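The Quiz Show Deserves Its Pauses
By Madalena Neves
Monday, February 24, 2020

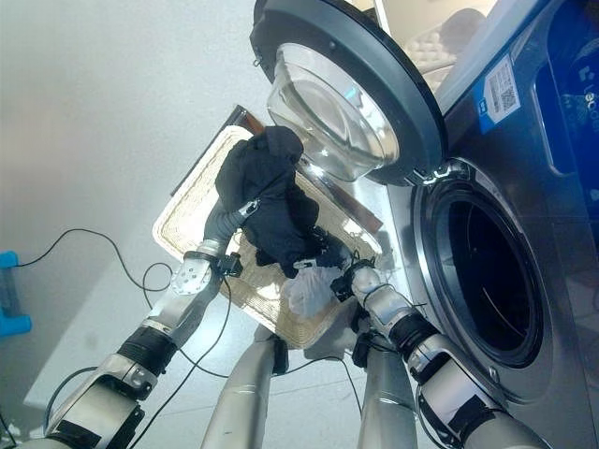

Dark clothing, a wicker basket and an open washing machine door.

The revived Datgate went to air last week with a louder theme, a shinier desk and no silence anywhere in it. I have watched the thing since I was six, when the host wore brown and contestants thought with their mouths slightly open. The new version gives them a pulsing drumbeat and a countdown the colour of a stop sign. A retired surveyor was asked to name the longest river in France and looked as if she'd been asked to land the plane.

I understand the theory. The network believes we are all watching with a phone in one hand and a load of washing on the go, and that any gap of more than two seconds will send us off to hang out the towels. Perhaps it will. But the gap was my favourite part. It was where I got to shout the wrong answer at the television and be corrected by my mother, who was usually also wrong.

The old show ran 40 questions a night. The new one manages about half that, the rest of the time having gone to anecdotes. Every contestant must now have a journey. On Thursday a perfectly cheerful dentist was pressed for so long on what the prize money would mean to him that he finally said, "A new fence," and the host put a hand on his shoulder.

Jembridge, which airs opposite and has the budget of a school fete, still does it properly. There is a desk, a bell and a Mr Tomaszewski who reads out the questions as though they were parking notices. When a woman called Ima took a full minute over a question on Hungarian composers last week, the camera simply stayed on her. She got it wrong. I haven't been so gripped by anything all summer.

Datgate has been renewed until September, so I expect to keep complaining about it every weeknight at seven, from the couch, with the sound down a bit.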